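マグカップ把持プランナー 定例打合せ 議事録
日付:2025年7月11日
出席:Uthai Thepsuriya(Ilwood、進行)、Jitpraphai 認識担当、Skokura 計画担当
記録:Skokura 計画担当

1. シミュレーション環境の確認
机上シーンで動作を見ながら議論しました。

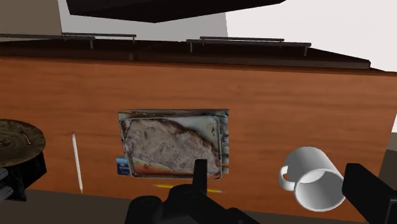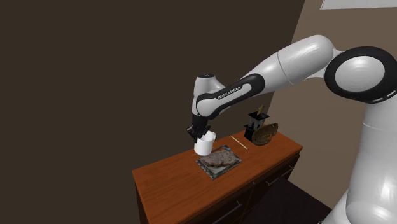
認識担当より、マグの取っ手の向きの推定がまだ不安定であると報告がありました。シード23では、取っ手が本体に隠れる姿勢のとき、推定が反転します。点群の前処理を変更して再評価します。

2. 経路計画
衝突判定の余裕を小さくすると計画の成功率は上がりますが、隣の物体に接触する場合が増えます。Thepsuriya氏から、余裕の値は物体ごとに設定できるようにしてほしいという要望がありました。計画担当が設定ファイルの形式を案として出します。
再計画の上限は3回のままとします。

3. 評価の方法
毎晩の試験は100シードで行います。4,000シードの評価は、計算機の予約が必要なため、10月の版の前に一度だけ実施します。
失敗の分類は、認識、計画、制御に分けて記録することになりました。ただし、原因が重なった場合の書き方はまだ決まっていません。

4. Plokurentへの移行
ログ保存の部分だけを先に移行します。古いログの変換は保留です。

宿題
認識担当:前処理の変更と再評価
計画担当:設定ファイルの案
Thepsuriya氏:計算機の予約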